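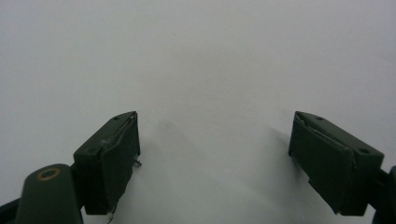 Mederstead Residents' Library: A Conversation with Sioned Lewis

When the Mederstead Residents' Library reopened its reading room in September, readers found longer tables, lower shelves and a new desk for local history. The head of the library, Sioned Lewis, met with the newsletter shortly before opening time to discuss the changes and what readers may expect over the coming year.

Ms. Lewis joined the library as a cataloger and became its head three years ago. The renovation was already under discussion at that point. "The plans I inherited were mostly about the roof," she said. "The roof had to be done. But our readers kept telling us they could not find a place to sit after four in the afternoon, and I felt we should answer that at the same time."

The number of seats has risen to 80. To make room, the library moved its bound newspapers to the lower floor, where they may be requested at the desk. Ms. Lewis acknowledged that the decision was not popular with every reader. "Some people liked to walk along the shelves and pull down a volume by chance. I understand that. We do still bring up a selection, and the staff will change it when readers ask."

The local history desk is the work of Jacqueline Courtois, who has charge of the Guérin papers. The collection consists of letters, account books and hand-drawn maps left to the library by the Guérin family, who ran a seed business in the town. Ms. Courtois has completed the list of letters and is now working through the account books. "They wrote on both sides of the page and then across it," she said. "It is slow reading. The prices alone would interest anyone who studies farming in this county."

Asked about lending, Ms. Lewis confirmed that the loan period remains three weeks, with two renewals unless another reader is waiting. Maps and account books from the Guérin papers will not be lent, but copies may be ordered for private study.

The library has also changed its evening program. Mojtaba Azimi, who teaches at the adult school, will lead a reading group on translated fiction, with titles chosen by the members at the first meeting. "I have a list in my pocket," Mr. Azimi said, "but I would prefer to hear theirs first."

Ms. Lewis hopes next to extend the opening hours - a step that depends on hiring one more member of staff. The post has been approved and will be advertised at the front desk. Readers who wish to comment on the proposed hours may leave a note there or speak with any librarian.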